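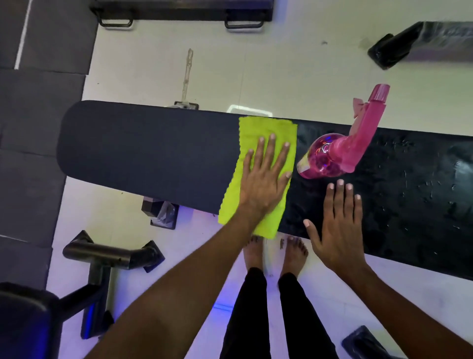
Home | News | Classes | Archive | Contact

Flonddale Language Circle newsletter
9 January 2022

Happy new year, all! I spent most of the holidays with my nose in the Hernitz word list, and I'm more hooked than ever. For anyone who joined us after the summer, it's the handwritten dictionary of Haron that came to us in two boxes in June, and we've now typed up 3,850 entries (my wrists can vouch for every one).

What I love is how much of it is kitchen talk. There are 751 words to do with food and cooking, including a verb for scraping the last of the porridge out of the pot, which my own gran had in her dialect too and which I'd clean forgotten. English has nothing close. The spelling is all over the place, mind you. The upland villages wrote a double vowel where people down in Tak wrote a single one, and the compiler seems to have switched sides halfway through the letter M. I've left both forms in for now. If you grew up with either, please tell me which one looks right to you, as I keep changing my mind!

The beginners' course starts again this month and the printed booklet is 80 pages this time, with the verb tables moved to the back where they can't frighten anybody. We're also still after recordings of older speakers, even five minutes of chat over a cup of tea. Phone recordings are fine, just keep the radio off.

You are receiving this newsletter because you signed up on our website. Unsubscribe or change your preferences.

Recent items
Place names around Tak
Lullabies wanted
Which alphabet did our grandparents use?
Notes from the June meeting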